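Home | Guides | Team Leads | Facilitators | Support
Category: Leadership Programs > Getting Started
4 min read

Section 5: Setting up your first Lurnine cohort

Use this section once your organisation has an active Latura licence and at least one trained facilitator.
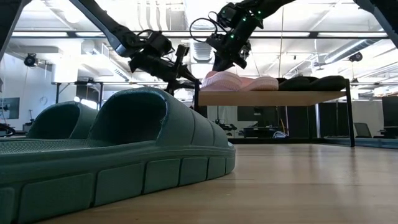
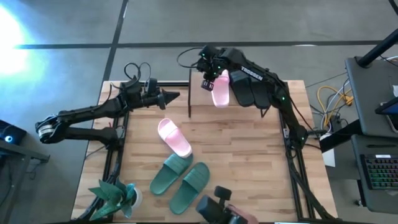
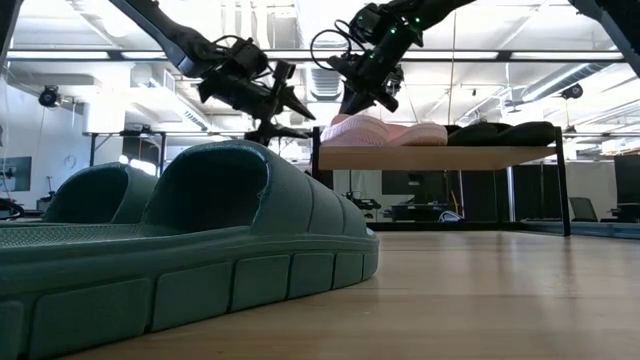

Slide sandals appear in all three views.

Before you start

You will need the cohort list, the facilitator PIN and the printed Zarkodeck card set. A full set holds 29 cards. If any are missing, quote part number 2066 when you order replacements.

Creating the cohort

1. Sign in to Latura and open Programs.
2. Select New Cohort and enter a name. Use the site name first, then the month, e.g. Baloyi December.
3. Paste in the email addresses, one per line. Do not use commas.
4. Choose a lead facilitator. Only people who have finished the facilitator module will show in the list.
5. Set the first session. Monday at 9:30 am is the default and can be changed.
6. Select Save, then Send Invitations.

Note: Invitations go out in the order they were entered. A large cohort can take up to an hour. The upper limit is 498 participants, and anything over that must be split into two cohorts.

CAUTION: Do not delete a cohort to correct a spelling mistake. Deleting it also removes the pre-program survey answers, and these cannot be recovered. Use Edit Details instead.

Running the values check-in

7. Hand each person one Zarkodeck card, face down.
8. Allow five minutes for silent reading and notes.
9. Ask for a work story that fits the card. Managers speak last.
10. Record one agreed behaviour per table in the Commitments tab.

Note: Keep names out of the Commitments tab. It is visible to everyone in the organisation.

CAUTION: Do not use check-in notes in performance reviews. Participants are told in the invitation that the notes stay with the cohort.

If an invitation does not arrive

Check the junk folder, then select Resend beside the person's name. If it fails twice, contact Kojo Agbeko in program support. Questions about facilitator training go to Ratree Sriwong.

Continue to Section 6: Mid-program survey.

Tags: team culture, onboarding, facilitator guide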